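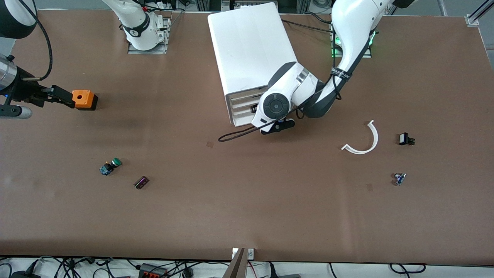 双臂分拣单元安装与维护项目阶段进展报告

报送：Pundudcombe 基金项目管理办公室
承担单位：Skavov 自动化实验室
项目负责人：Eusebio Agudelo
维护与标定负责人：Rungnapa Jaidee
报告期：上一次阶段检查至四月末

一、总体情况

本报告期的任务是完成双臂分拣单元的机械安装复核、腕部相机标定、夹爪维护，以及维护规程的编制。按照任务书的安排，上述工作应在本阶段结束前达到可连续运行的状态，并为下一阶段的小零件归位试验提供稳定的硬件条件。

截至报告提交时，机械安装复核和夹爪维护已经完成，腕部相机标定完成了右臂部分，左臂的标定结果尚有一项指标待复测。维护规程已形成试行稿，在实验室内部执行。线缆整理一项进度落后于计划，原因及处理意见见第五部分。

经费执行总体正常，设备费和材料费未超出批准额度。人员安排与任务书一致，报告期内没有变更。

二、单元构成与安装状态

分拣单元由两台白色机械臂、两只黑色两指夹爪、一张棕色工作台和台面上的白色收纳柜组成。两台机械臂的底座分别固定在灰色安装板上，工作时从工作台远端一侧伸向台面。试验所用零件包括按钮开关、小型电子元件、方块形零件和弧形件等，形状、尺寸和表面反光程度差别较大，这也是任务书选择该组零件的主要考虑。

安装复核分底座、臂体、末端和台面四个部分进行。

底座部分，维护人员对安装板的全部紧固件逐一检查并补做防松标记。复核中发现左臂安装板后侧有一颗螺栓的预紧力低于工艺要求，已按规定力矩重新紧固。重新紧固后对左臂重复执行同一组定位动作，末端位置偏差回到允许范围以内。该问题在上次检查时没有记录，推断是单元搬入现场址后首次装配时遗留的。

臂体部分，各关节的制动、限位和零位均已复核。右臂零位与出厂记录一致。左臂肘部关节的零位存在轻微偏移，维护人员按设备手册重新写入零位，并在日志中保存了写入前后的数值，供以后比对。臂体外部的绑带同时做了检查，松动的已更换，更换时注意避开关节转动区域。

末端部分的工作量最大，单独列入第三部分说明。

台面部分，主要工作是确认工作台与两台底座之间的相对位置。测量时以工作台前缘为基准，在台面上选取若干固定点，由两台机械臂依次触碰，再将两组坐标换算到同一参考系内比较。第一次换算结果在台面右前方区域偏差偏大，检查后确认是触碰用的探针在更换时没有完全落座。重新安装探针并重测后，结果满足后续标定的要求。

收纳柜在台面上的位置已经固定，并在控制程序中登记。今后如需移动收纳柜，必须同步更新登记位置并重新执行避碰检查，该要求已写入试行规程。

三、夹爪维护

（一）检查内容

两只夹爪采用连杆式开合机构，手指根部通过销轴与连杆相连。报告期初的运行日志显示，左臂夹爪在张开末段存在短暂停顿，右臂夹爪未见类似情况。为查明原因，项目组安排停机，对两只夹爪按同一流程检查，内容包括手指垫面磨损、销轴间隙、连杆灵活性、驱动电流曲线和指示灯状态。

检查由 Rungnapa Jaidee 主持，另一名维护人员负责记录。拆卸前，先将夹爪移至台面上方的检修位，切断末端供电，确认控制柜侧的急停处于按下状态，然后方可接触手指和连杆。上述步骤在以往的操作中依靠个人经验执行，本次起列为强制项，由记录人员逐项签字。

（二）检查结果

左臂夹爪的停顿源于一处销轴缺少润滑，灰尘与旧润滑脂混合后附着在连杆内侧，使连杆在接近全开位置时阻力增大。清理并重新涂抹润滑脂后，驱动电流曲线恢复平滑，停顿没有再出现。右臂夹爪的相同部位也有少量附着物，一并做了清理。

手指垫面方面，两只夹爪均有正常磨损。左臂夹爪外侧垫面的磨损较内侧明显，与该夹爪长期以偏角抓取零件有关。项目组没有立即更换垫片，改为调整抓取姿态，并将垫面厚度测量纳入定期检查。如磨损达到规程规定的下限，再行更换。

销轴间隙经测量全部合格。紧固件中有两颗头部存在工具划伤，不影响使用，已列入下次更换清单。

（三）备件

报告期内领用和补充的夹爪备件共七件，由 Mastix 供货，包括垫片、销轴和连杆紧固件。到货验收时发现一件垫片的孔位与图纸不符，已退换，换回件验收合格。其余备件均已入库，登记在单元备件台账中。按目前的磨损速度，现有库存可以满足下一阶段的使用，无需追加采购。

（四）维护后验证

夹爪复装后，项目组进行了两项验证。

第一项为空载开合试验。两只夹爪各自连续开合1010次，期间记录驱动电流和开合时间。试验过程中没有出现停顿或报警，开合时间的波动在设备手册给出的范围以内。

第二项为带件抓放试验。试验使用六种零件，由右臂和左臂分别从台面抓取并放回指定位置，每台机械臂完成抓放100次。右臂的试验一次通过。左臂在抓取弧形薄件时发生过滑脱，分析认为手指闭合高度设置偏高，两指未能完全接触零件侧面。降低闭合高度后重新执行该零件的全部抓放动作，滑脱没有再次发生。按照任务书的统计口径，首次试验中的滑脱仍计为失败，原始记录予以保留。

四、腕部相机标定

腕部相机与夹爪一同安装在机械臂末端，用于在抓取前的最后一段距离修正手指位置。其标定质量直接影响小零件的抓取成功率，因此任务书将其列为单独的考核项。

标定工作由 Usuga 标定工具配合完成，流程分为内参标定、手眼标定和手指参考位置登记三步。

内参标定在固定照明下进行，两台相机均一次完成。

手眼标定要求机械臂在多个姿态下观察同一标定板。右臂各姿态的残差分布均匀，结果可以直接采用。左臂在俯视姿态下残差正常，在大倾角姿态下残差偏大。项目组先后排查了相机固定件、线缆牵拉和照明三个方面，目前认为线缆牵拉的可能性最大：当腕部转到大倾角时，线缆对相机固定件产生侧向拉力，使相机发生微小位移。线缆重新走线以后，将再次执行左臂手眼标定，以核实这一判断。

手指参考位置登记是在夹爪张开时，由腕部相机采集两根手指在图像中的位置，作为后续比对的基准。夹爪每次拆装后必须重新登记，否则抓取程序会沿用旧的手指位置，造成系统性偏差。登记时台面上的待抓取零件须全部移出相机视野，以免程序将零件轮廓误认作手指边缘。
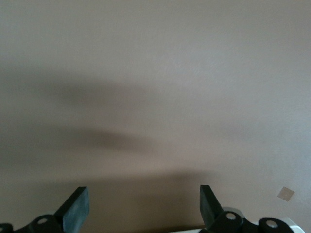
腕部相机近距离视角：夹爪两指张开，视野内台面上没有待抓取零件。

参考位置登记还受到阴影的影响。手指和连杆均为黑色，台面上的阴影较深时，手指边缘的自动提取结果会发生漂移。项目组对比了几种处理办法，最后采用的做法是由维护人员在自动提取之后进行人工核对，核对内容限于手指上缘和内侧边两处。该做法增加了少量工时，但结果稳定，在试行规程中予以保留。待照明改造完成后，再评估是否可以取消人工核对。

登记完成后，图像文件与当次维护日志一并归档，文件名中注明机械臂编号和维护批次。过去的登记图像分散保存在不同的计算机上，给追溯造成困难，报告期内已全部迁移到项目服务器，并核对了可用性。

五、存在的问题及处理意见

（一）线缆整理滞后

工作台上方和前侧的线缆尚未完成整理。按原计划，线缆应在本报告期内全部收入线槽，插线板移至台架侧面固定。由于夹爪检修期间需要反复拆接末端线缆，项目组决定将该项工作推迟到检修结束之后。目前线槽和固定件已经到位，安装方案由 Eusebio Agudelo 审核通过，待左臂腕部线缆的长度确定后即可施工。

在施工完成之前，采取以下临时措施：机械臂运行时，任何人员不得在工作台前侧移动或插拔线缆；每次启动前，由操作人员目视检查台面线缆是否进入机械臂运动区域；腕部线缆的松弛段不得与待抓取零件接触。

（二）左臂手眼标定未达到验收要求

该项与线缆问题相关，处理意见已在第四部分说明。如重新走线后残差仍不合格，项目组将更换左臂相机固定件。固定件图纸已经备好，可由本单位加工，不需要另行申请经费。

（三）照明不均

台面左右两侧亮度存在差异，反光零件在不同位置的成像不一致。照明改造原列入下一阶段，项目组建议提前实施。改造内容为增加漫射板和调整灯具角度，所需材料费可在现有预算科目内调剂，调剂申请随本报告附件一并提交，请予审批。

（四）日志填写不完整

抽查发现，报告期前段的部分日志只记录了故障现象，缺少处理过程和复测结果。项目组已对相关记录进行补充，无法补充的注明“缺项”，不作事后推测。新版日志表格增加了复测栏，未填写复测结果的工单不得关闭。

六、维护规程的编制与执行

试行规程由 Rungnapa Jaidee 起草，经项目组讨论后修改定稿，自三月起执行。规程将维护工作分为每班检查、定期检查和拆装后检查三类。

每班检查在启动前进行。操作人员确认底座状态灯和夹爪指示灯正常，台面无遗留工具，线缆未进入运动区域，然后执行一次低速回零。回零过程中如听到异响或观察到停顿，应立即停机并填写工单，不得自行继续运行。

定期检查由维护人员完成，包括安装板紧固件抽查、垫面厚度测量、销轴清洁与润滑、腕部相机镜头清洁，以及急停功能测试。润滑脂的型号和用量在规程附表中列明。清洁镜头时禁止松动相机固定件，如确需松动，按拆装后检查处理。

拆装后检查适用于夹爪、相机或机械臂末端任何部件的拆卸与复装。除定期检查的全部内容外，还须完成空载开合、手指参考位置登记和带件抓放验证。验证未通过之前，单元保持停用，停用标牌由当次维护负责人保管。

试行期间，操作人员提出的主要意见集中在每班检查的表格上，认为部分栏目重复。项目组采纳了这一意见，合并了指示灯和状态灯的栏目，保留了线缆检查的单独签字。另有意见提出取消低速回零以缩短启动时间，经讨论未予采纳。

新进人员的培训与规程同步进行。接受培训的人员须在维护负责人在场的情况下独立完成一次拆装后检查，方可取得夹爪检修资格。

七、经费与物资

设备费本阶段没有新增支出。材料费主要用于夹爪备件、润滑材料、线槽及固定件。测试费用于标定工具的校验。各项支出的凭证已按科目整理，由单位财务部门审核。

退换垫片没有产生额外费用。更换下来的零件单独存放并贴有标签，保存至项目验收，以备查验。

八、下一阶段安排

下一阶段首先完成线缆整理和左臂腕部重新走线，随后进行左臂手眼标定和手指参考位置登记。标定合格后，对两台机械臂重复执行带件抓放试验，试验条件与本报告期保持一致，以便比较。

照明改造视调剂申请的审批情况安排。如获批准，将在左臂重新标定之前实施，避免标定工作重复；如未获批准，则先按现有照明条件完成标定，改造仍按原计划执行。

小零件归位试验的准备工作同步开展，包括收纳柜各层位置的登记、零件入柜姿态的确定和避碰路径的检查。试验初期只使用右臂执行入柜动作，左臂承担台面上的零件调整。待左臂通过验收后，再开展双臂协同动作的试验。

维护规程试行稿将在下一阶段结束时修订，届时报送正式文本。左臂标定的复测结果不等待下一次阶段报告，完成后以单项说明的形式报送项目管理办公室。

附件目录
附件一 夹爪检查与维护记录
附件二 空载开合及带件抓放试验原始数据
附件三 腕部相机标定结果
附件四 维护规程（试行稿）
附件五 材料费调剂申请

填报人：Rungnapa Jaidee
审核人：Eusebio Agudelo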